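„Ein Handtuch merkt sich, wie man es behandelt“
Zu Besuch in der Waschküche von Rūta Petrauskas

Ich gebe es gleich zu: Bei mir zu Hause liegt saubere Wäsche gern mal vier Tage auf dem Sessel, bevor ich sie anfasse. Vielleicht bin ich deshalb so neugierig die Treppe bei Grimitz hinuntergestiegen, dem kleinen Gästehaus mit 16 Zimmern, in dem Rūta Petrauskas die Wäsche macht. Es ist kurz nach sieben am Morgen, sie hat schon Kaffee gekocht und redet los, bevor ich mein Notizbuch gefunden habe.

„Setz dich da auf den Hocker, der andere wackelt“, sagt sie. Und dann: „Die meisten fragen mich nach Flecken. Flecken sind langweilig! Frag mich lieber nach dem Sortieren.“

Also frage ich nach dem Sortieren. Rūta trennt zuerst nach Farbe und danach nach Stoff, und bei den dunklen Sachen ist sie streng. Schwarz und Dunkelblau dürfen zusammen in die Trommel, Rot wäscht sie die ersten Male allein. „Ich hatte mal einen Stapel rote Servietten, von Sakalauskas, wunderschön, richtig schwerer Stoff. Einmal nicht aufgepasst, und 21 Kissenbezüge waren rosa. Die Gäste fanden es hübsch. Ich nicht.“

Ihre Kollegin Ilham Wattimena kommt mit einem Arm voll Bettwäsche herein und lacht, als sie das Wort Servietten hört. „Erzählt sie wieder von den rosa Bezügen? Die haben wir übrigens noch. Wir putzen damit die Fenster.“

Ilham ist diejenige, die das mit den Tabletts angefangen hat. Früher wanderte alles in großen Körben durchs Haus, und was unten lag, kam zerknittert wieder heraus. Jetzt kommen kleine Teile gefaltet auf ein Tablett, eins neben dem anderen, sodass man jede Farbe auf einen Blick findet. „Im Korb wühlst du“, sagt Ilham. „Auf dem Tablett greifst du hin und hast es.“

Ob das nicht ewig dauert, will ich wissen. Rūta schüttelt den Kopf. Bis zu 544 Teile gehen im Juni pro Woche durch diesen Raum, und das Falten mache sie nebenbei, beim Radiohören. Nur bei den Dunkelblauen werde sie manchmal ungeduldig, die rutschten ihr immer auseinander.
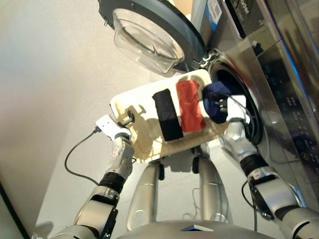

Tür auf, Tür zu

Beim Thema Maschine wird Rūta fast feierlich. Nach der letzten Ladung bleibt die Tür bei ihr offen, immer, auch über Nacht. Den Gummiring wischt sie mit einem alten Lappen aus, einmal ganz herum und auch in die Falte hinein. „Da sitzt alles drin, Fusseln, Haarnadeln, einmal ein Ohrring. Den hat eine Frau aus Zimmer vier dann per Post bekommen.“

Vom Weichspüler hält sie wenig. Die Flasche Plurnwood im Regal sei ein Geschenk gewesen und stehe seit Jahren da. „Für Handtücher nehme ich das nie, die trinken dann ja nichts mehr!“

Zum Schluss frage ich noch, was sie bei mir zu Hause ändern würde. Sie überlegt ziemlich lange und lässt sich den Sessel genau beschreiben (Stoffbezug, Armlehnen, neben der Heizung). „Stell ein Tablett drauf“, sagt sie dann. „Und falte erst mal nur die Socken.“ Ilham ruft von nebenan, bei ihr selbst liege auch gerade alles auf dem Bett.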